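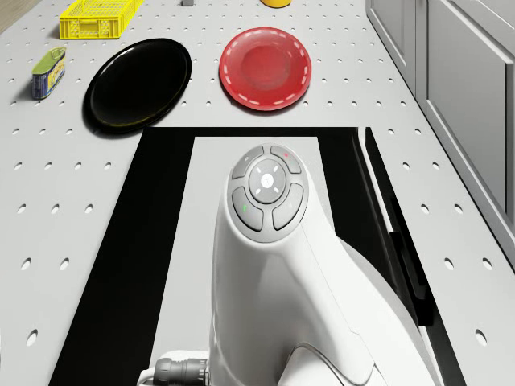 Dreretti Elementary School Parents' Group
Minutes of the meeting held Sunday, January 18, 2026, in the school library

The meeting opened a few minutes late so that everybody could get a cup of tea and find a chair that wasn't made for a first grader. The chair wished everyone a happy new year and thanked the families who had come out on a weekend afternoon. The minutes of the December meeting were read and accepted, with one small fix: the book swap is for all grades, kindergarten included.

Money. The winter fair brought in $816, which got a very happy round of applause (the cookie table did especially well!). It was agreed that the money will go toward new reading books for the lower grades, and the teachers have kindly said they will put together a wish list.

Family reading mornings. These have been a real pleasure and the children clearly love having a grown-up to read to. First grade would like to have 4 more mornings before spring break. Grandparents, aunts and uncles are all very welcome, and little brothers and sisters can come too as long as they stay with their adult. Please sign in at the office first.

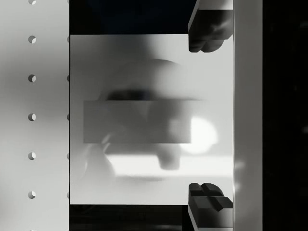
Second grade trip to Serberg Farm. The bus is booked with Swanepoel Coaches and leaves at 8 sharp, so please try to have children in the classroom by 7:45. We still need 7 permission slips back. Packed lunches, please, and boots in a bag with a name on it. One parent asked whether children could bring spending money, and after a bit of friendly back and forth we settled on no, as the farm shop is tiny and the line last year was very long.

Lost and found. The rack by the gym is full to bursting again. Do have a look when you pick up, especially for gloves.

Any other business. A parent asked about starting a Predero chess club after school. There was a lot of warm interest, and the office will check which rooms are free.

Next meeting: to be set once the spring concert date is known. Notice will go home in book bags.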